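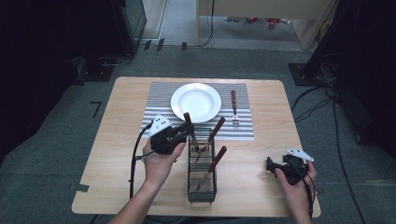 Setting a table is harder to teach than welding, the host at Lellia told visitors before the doors to the training room were opened, and it would be the part of the open day that took the longest.

The host was right. Lellia, which has spent 13 months on its household program, gave over most of the afternoon of 6 February 2024 to place settings. A plate, a fork, a mesh holder of wooden-handled utensils and a striped placemat were all the material it needed.

The demonstrators work with a gripper in each hand. Each gripper carries a white marker plate with dark dots, which lets the system follow where the hand goes and how it turns. The recordings are then used to train Greltora, the company's control software.

Visitors were allowed to try. Most found the grip easy and the wrist angle difficult – a handle leaning in a crowded holder has to be approached from the side it leans toward, or the next one comes up with it. One guest from Tamura, a kitchen supplier, needed three attempts to free a single utensil.

Lellia had recorded 193 table settings by the morning of the visit. Staff said the poor ones are kept as well, with a note on what went wrong.

The robot itself, called Nolach, was shown later in a separate room. It laid one fork beside a plate, slowly, and took questions by way of its engineers. They expect to have it clearing tables by July. Washing up is not on the schedule.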